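I got the letter in January, and I read it standing at my bench at Palumbo with my safety glasses still on, so the first time through I thought it said I'd been "nominated for Appliance of the Year." (I fix commercial ovens. It was possible!)

It said Apprentice. Apprentice of the Year, Salletti Technical College, dinner included, please confirm any dietary needs.

Now, I should say that Salletti had 408 apprentices on the books that year, and I was thirty-six, with a bad knee, learning a trade alongside kids who called me sir until I begged them to quit. My night class instructor was Christos Ververidis, a huge soft-spoken man who could tell you what was wrong with a burner by leaning near it. He'd put my name in. He hadn't told me, and when I asked him why, he said, "The form was short," and went back to his soup.

So I had a dinner to go to, and a speech to write, two minutes tops, and I did what I always do with a thing like that, which is nothing. I bought a shirt. I took the shirt back and bought the same shirt one size up. I told my mother, who told the whole of Drurkell Street, and then the lady at the dry cleaner's was congratulating me and asking would it be on TV.

The night before, around 9 p.m., I finally sat down with a pad and wrote "Good evening." Then I wrote "Thank you." Then I sat looking at all that white space in between, and I got hungry and drove to the store, and I walked up and down the aisles saying it under my breath. Good evening, my name is. Good evening, I never thought. A man by the crackers moved his cart.

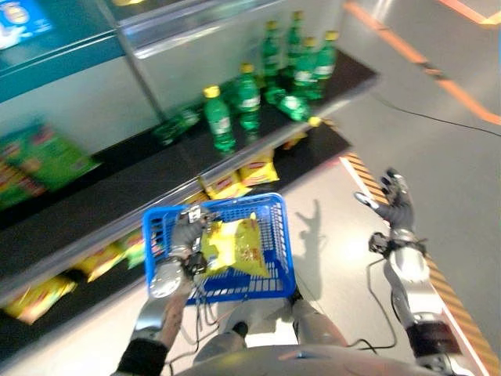 Brunello Cocco told me on the phone that night to forget the jokes and say what the first day was like, and to say it to one person. He'd won the thing himself, years back, and he'd thrown up in a planter beforehand, so I figured he'd earned an opinion.

The first day was easy. I mean it was terrible, but it was easy to tell. They'd sent me out to Ferkau, the big bakery by the rail yard, to carry the tools and keep quiet, and I carried the wrong tools and talked the entire time. I dropped a panel on my own foot. The baker gave me a roll and told me his first batch ever went to the pigs. I ate that roll in the van and decided I'd come back the next morning, and that was as far ahead as I could think.

I said all that at the dinner. I said it to Christos, who was at the third table with his napkin tucked in his collar, looking at his plate. My voice did something weird in the middle and I lost my place, so I left out the part about the pigs, and I'm still sorry about that.

I didn't win. A girl named on the card as a stonemason won, and she was terrific, and her dad whistled with two fingers. There was a check for 50 dollars for the rest of us, in a very nice envelope.

Christos walked me out to the parking lot and asked if I was working in the morning. I said yes, seven o'clock, a proofer with a bad door.

"Check the hinge first," he said, and went to find his car.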